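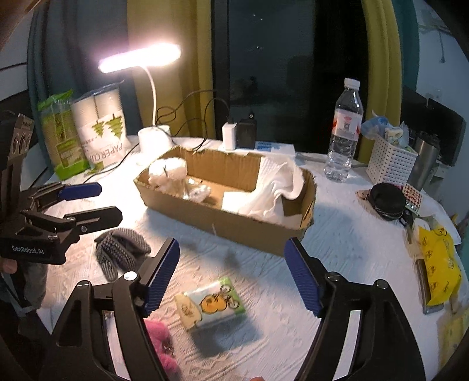
About Funavberg

Funavberg is a small-parcel packing service with its registered office in Wikeck. The company prepares mixed boxes of personal and household goods for people who are moving, sending belongings to a family member, or placing items in storage. A typical order contains soft toys, gloves and other knitwear, packs of tissues, paper goods, and a few things that would not survive a journey without proper wrapping. Large furniture, vehicles and commercial freight are outside the scope of our work.

The company opened its first packing room in January and has since added a second, in Pindham. Both rooms follow the same written procedures and charge the same rates. Customers may bring their goods to either location during opening hours or arrange a collection within the Wikeck area.

Our Purpose

Most household goods are small, light and oddly shaped. They do not fit neatly into a standard carton, and they are often packed in a hurry at the end of a long day. Funavberg was founded to give these items the same attention that a professional mover gives to a piano or a dining table. A plush toy has very little resale value, yet its owner may be more concerned about it than about anything else in the shipment. Our procedures take this into account.

We accept orders of any size, from a single box upward. The average order consists of 4 boxes. There is no minimum charge for customers who supply their own cartons, provided that the base of each carton is sound.

How We Pack

Every order is unpacked, sorted and repacked on a covered table. A cloth protects the goods from scratches and keeps small objects from sliding. Items are laid out beside the box before packing begins, so that the packer can judge their size and weight together and decide which should go in first.

Soft items are generally placed at the ends of the box, where they serve as padding for the rest. Toys with raised features, such as ears, paws or plastic eyes, are positioned so that nothing hard presses against them. Gloves and other knitted articles are folded once and used to fill narrow gaps. Pocket tissues remain in their original wrapping and are packed near the top, within easy reach of the person who opens the box.

Crumpled paper is our standard filler. It is inexpensive, it holds its shape reasonably well under a light load, and the recipient can recycle it in most towns. We use plain paper or paper towel and avoid newsprint, which can leave marks on pale fabric. Loose foam pieces are not used in either of our packing rooms.

Long and slender items require a different method. Wooden sticks, skewers, brushes and knitting needles are gathered into a bundle with their ends level, rolled in clear bubble wrap and secured with a tie around the outside. The wrap is left transparent so that the contents can be identified at a glance, both by our own staff and by the person receiving the parcel.
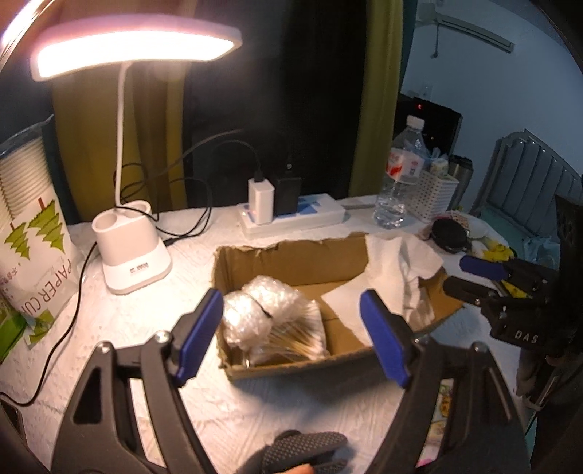 Once wrapped, a bundle of this type is laid flat on the floor of the box and held in place with paper along its side. It is never packed upright, as the pointed ends may work through the wrap and damage the carton or the goods above. Where a box contains more than one bundle, a sheet of paper is placed between them.

Paper cups, plates and napkins are packed in the sleeves in which they were sold. If a sleeve has been opened, the remaining cups are kept nested and the open end is folded over before the sleeve goes into the box. Heavy items are not placed on top of paper cups under any circumstances.

Our Packing Rooms

The Wikeck room has 8 packing tables and the Pindham room has a smaller number, together with a shared sorting area. Good lighting at the table is a company requirement, and additional desk lamps are supplied for evening work. Electrical cords are expected to run toward the back of the table wherever the layout of the room allows.

Cartons are stored flat on open shelving – the used ones on the lower shelves and the new ones above. We reuse cardboard wherever we can do so responsibly. A box with uneven or torn upper edges is acceptable for storage within the building and for sorting, but it is trimmed or replaced before any parcel is handed to a carrier. Customers who would prefer new cartons throughout may request them when placing an order.

The Ruawai Program

In addition to its regular work, Funavberg operates the Ruawai Program, under which people leaving home for the first time may have up to two boxes packed free of charge. The program covers everyday goods such as stationery, kitchen supplies, winter accessories and a limited number of keepsakes. Around 200 boxes have been packed under the program to date. Applications are accepted at both locations and do not require proof of income.

Participants are welcome to pack their own boxes at one of our tables with materials supplied by us. A member of staff is present to answer questions and to check the weight of the finished box. Short printed guides are available in the waiting area.

Storage and Collection

Packed boxes may be left with us for 14 days without charge. After this period a daily storage fee applies, and customers are notified in writing before it takes effect. Boxes are released only on presentation of the original receipt. A person collecting on behalf of someone else must bring a signed note from the account holder.

Funavberg does not accept perishable food, medicines, batteries sold loose, or liquids in opened containers. Staff may decline any item that cannot be packed safely with the materials on hand.

Contact

General inquiries may be made in person at the Wikeck office or by mail. Questions about an order already in progress should be directed to the packing room that received it, and should include the order number shown at the top of the receipt.

Page last reviewed 3/3/25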